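Dec 8, 2018 - sim bench, Comari bag task

Not a good day for the soft gripper work, so I'm writing it all down while I'm still cross enough to remember the details.

The overnight batch was meant to be 1,000 grasp attempts on the blue fabric container, same settings as the last one. It stopped at attempt 492. No crash, no error in the log worth the name, the arm just held its pose and the force readings went off to silly values and stayed there. The supervisor script is supposed to kill a run when that happens and it didn't, which bothers me more than the stall does.

I reloaded from the last checkpoint and stepped through by hand with a cup of tea. My first guess was that the cloth had gone unstable - Mohit Joshi had the same thing in February with the Kider mesh, where the whole body puffed up and shot off out of the workspace. So I was expecting an explosion and didn't get one. The container stays in one piece. What goes wrong is the contact between finger and fabric near the fold. The solver can't decide which side of the cloth the finger is on, pushes it one way, changes its mind at the next step and pushes it back. You can hear the same argument in the force trace if you plot it, it's a lovely square comb.
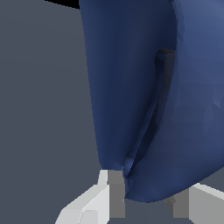
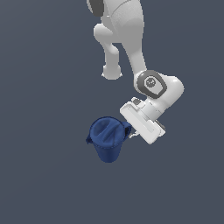 Blue container and gripper, from the stepping session.

Anyway, the finger thickness. I'd left the fabric collision margin at the value we inherited from the Rastogi scene, and that was tuned for a much stiffer sheet. With cloth this floppy, a fold can bring two layers closer together than the margin allows, and then a finger turns up as well and there's simply no legal place for anything to be. I put the margin down and the chatter got smaller but didn't go away. Halving the time step helped more, at the cost of the run taking forever (sorry to whoever wanted the machine this afternoon!).

Now the bit I really want somebody else to look at. The force limit check reads the filtered signal, and the filter averages over 30 steps. If the force flips sign every step, the average comes out near zero and the check is perfectly happy. On the real arm that would mean the stop never trips while the wrist is being shaken to bits. I've moved the check in the sim to the raw signal and it now trips on the replay straight away. Please don't copy the old version across to the Erudness controller until we've been through it together.

Still to do:

- rerun from attempt 97, where there's a smaller burst of the same chatter I'd missed
- ask Mohit whether his February logs used the filtered force too
- put the raw and filtered traces on one plot
- find out who set the filter length, and why (might have been me)

Leaving the half-step run going tonight with the new check switched on.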